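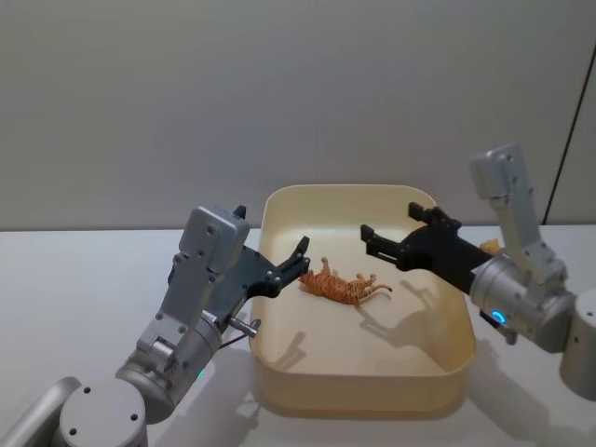
Product review: Kasell shallow tray, cream
Plestwood Toy Library – Equipment and Furnishings Reviews
Saturday, October 29, 2022

The Kasell is a shallow rectangular tray with rounded corners, supplied in cream and intended for tabletop play, sorting and the display of small items. The library purchased three for its Bundby branch in February and has used them during regular opening hours. This review sets out our findings for member libraries and early learning centres considering a similar purchase.

Suitability for play

The low sides are the principal strength of the design. Toddlers seated at a standard children's table can reach the middle of the tray without leaning on the rim, and staff can check the contents from across the room. Small animal figures, wooden blocks and felt pieces are all well suited to it. The pale base provides good contrast with brightly coloured toys, a feature noted favourably by families of children with low vision.

The tray is less successful with loose materials. Rice and dried lentils were over the side within minutes, and we no longer issue it for sensory play. The deeper Mousavi tub remains our recommendation for that purpose, although it takes up considerably more shelf space and is awkward for one person to carry when full.

Cleaning and wear

Trays are washed in warm soapy water at the end of each session and left to dry on edge. Rounded corners make wiping straightforward, and no residue has collected along the join between base and sides. Washable marker came away easily. Beetroot dip did not, and one tray retains a faint pink patch despite repeated soaking in bicarbonate of soda.

Fine scratches have appeared on the base of all three trays. They are visible under strong light and do not affect use. One rim was chipped when a tray was dropped on the concrete path outside; the edge was sanded smooth and the tray returned to circulation.

Storage and borrowing

The trays nest neatly, but tend to grip one another if stacked while damp. A sheet of paper towel between them resolves this. For home loans, the tray is listed under catalogue number 2263 and may be borrowed for three weeks, with one renewal. Members are asked to return it in the calico bag provided.

Recommendation

Recommended for small-world play, sorting and craft. Not recommended for sand, water or grain. Centres ordering for the first time should note that lids are sold separately – our own order arrived without them, and the supplier's listing was unclear on the point.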